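Open Day at Zumitz: An Afternoon With the Skulby Kit
Posted by Gavin Kinnear, Jan 11, 2019

I have been meaning to get over to Zumitz since they started letting outsiders in, and this week I finally made it. The plan was to stay an hour. I left when they began switching off the lights on the far side of the lab, with my coat half on and still asking about cable lengths.

For anyone who hasn't followed the earlier posts: Zumitz builds and rents out what they call the Skulby kit, a table-top arm package for small shops and teaching labs. You get a black jointed arm, a two-finger gripper with a camera at the wrist, a second fixed camera, a frame to hang things from, and the Jatis software that ties it all together. The starter rental is 3 months. You can extend it, send it back, or buy the thing outright with part of the rental taken off the price. I had read all of that on the leaflet and still wasn't prepared for how small and friendly the whole setup feels when you're standing next to it.

Getting in was easy. You sign a sheet, somebody hands you a sticker with your name on it, and you go through a corridor that smells of coffee and into one long bright room with a gray floor. There were 17 of us on the afternoon slot, mostly teachers and people from small packing outfits, plus a father and daughter who had driven a long way and asked the best questions of the day. We were split up among the tables. I went straight for the one marked "soft goods," which is the part I care about (I pack mail orders for a living, and nothing I pack has a decent hard edge on it).

Our host at that table was a woman everyone called by her last name, Khổng, who works on the gripper side and talks very fast and very well. She started with the subject that scares people off, which is thin plastic. Boxes are easy, she said, and bottles are mostly easy, but a plastic bag has a different shape every single time you look at it. It folds over its own printing, it shines, it lets light through, and all the usual tricks for finding the outline of a thing go out the window.
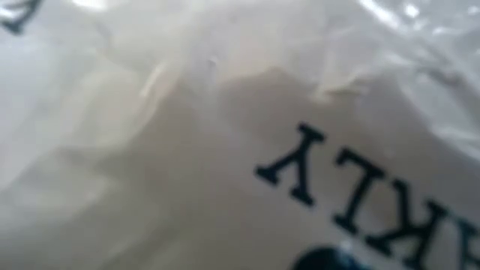

I asked whether the software tries to read labels. It doesn't need to, as far as picking goes. Jatis looks for places where the material stands up enough to be pinched, scores them, and offers you the best few on the screen. You can take its first choice or click a different one, and it remembers which ones you overruled. There's a slider for how cautious it should be, and Khổng's advice was to leave it near the cautious end for the first week and not get greedy.

What I liked most was how teaching works. You don't write anything. You put the arm in its free mode, take hold of it, and lead it through the motion by hand while it records. It moves with almost no push at all! I had expected something stiff, like turning the wheel of a parked car, and it was closer to opening a well-hung door. Everyone at the table got a turn. My own first recording was a mess, because I stopped halfway to say something to the man next to me and the pause went in along with everything else. You can trim that out later on a timeline, which took me a minute to find and then seemed obvious.

A recording by itself is only the start. The team keeps a shared library of them, and when I was there the counter on the wall screen stood at 2,282. If you rent the kit you can pull from that library and add your own handful on top, so you aren't beginning from nothing. I asked whether renters have to share theirs back. They don't, it's a checkbox and it's off when the kit arrives. 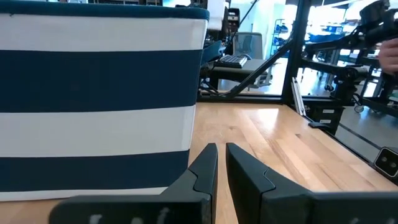
Gripper fingers closed up beside the striped fabric bin on the soft goods table.

The fingers come off with two screws and there's a spare pair in the case. Khổng passed around a few other shapes, including a wider one meant for folded cloth that I would order on the spot if it were for sale. She says later in the year, maybe. The wrist camera stays put when you swap fingers, so you don't have to set it up again from scratch. Anyone who has spent an evening lining up a camera with a paper checkerboard will know why I grinned at that.

A few things I'd want to see improved. The cables around the joints hang a little freely for my taste, and I'd be nervous about them in a busy stockroom. The manual is 145 pages and the part you need first, how to clamp the base to your own table, is well past the middle. And the fans in the control box were louder than I expected, fine for a lab but something to think about if you share a room with people on the phone.

None of that dampened my mood much. I have been to plenty of these events where the machine is behind glass and runs the same loop all day, and you stand there with a paper cup and nod. At Zumitz they let you get your hands on it, make a bad recording, fix it, and try again. The father and daughter were still going when I came back from looking at the other tables.

Parking is behind the building, free, and fills up early. The next open afternoon is also in January and you can put your name down at the front desk or by email. Bring your own awkward items if you have them, they encourage it. I'm taking a bag of knitting yarn.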